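Valliton Plastic Mug, Cream
Kitchen and Outdoor > Drinkware > Mugs
Sold singly or in boxes of 12

We took a while to agree to stock this one. The maker's leaflet calls it "the last mug you will ever buy", and we have read that sentence on the boxes of several mugs we no longer sell. It is a plain plastic mug with a handle. It holds tea. Some of the other claims need looking at, so we have gone through them below.

The Valliton replaces the Kinnear mug, which many of you liked and which Kinnear stopped making in August. The Valliton is slightly shorter and the handle has more room for fingers. We can't say it is better. It costs a little less by the box.

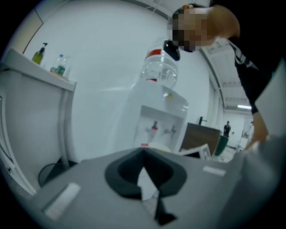

What the maker says, and what we think

"Unbreakable." No plastic mug is. Brock Dhillon in our warehouse dropped one from the packing bench on to concrete 30 times and it came away with scuffs on the rim and no crack. That was one mug at room temperature. We would expect a frozen one to do worse.

"Keeps drinks hot for longer." Longer than what, the leaflet doesn't say. The wall is a single layer with no insulation. If you want coffee to stay hot through a long meeting, buy a flask.

"Stain-free." Ours had a faint brown ring after a fortnight of strong tea. A soak in bicarbonate of soda took most of it off. Expect cream to show marks sooner than a dark colour would.

"Dishwasher safe." Top rack only, according to the small print on the base. Shona Semple ran hers on the bottom rack by mistake and it came out fine, but we won't replace one that warps down there.

Microwave: no. The leaflet has a cheerful picture of a microwave on the front and a warning against using one on the back. We go by the back.

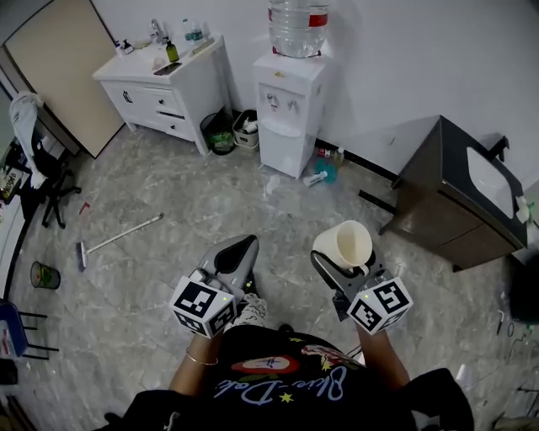 Plastic mug in cream, with handle.

Details

Capacity: nearly a third of a litre, filled to the brim
Material: polypropylene
Lid: none supplied; the Cluvero lid does not fit, whatever the Cluvero packet says
Stacking: yes, up to 3 high before they lean
Guarantee: 2 years from the maker, proof of purchase needed

Also considered

The Plornadico mug has a rubber base and costs twice as much. The base does grip a wet worktop. On ours it also started to peel at one side, so we have left it out of the range until we see a newer batch.

Returns are accepted on unused mugs. Boxes must come back complete.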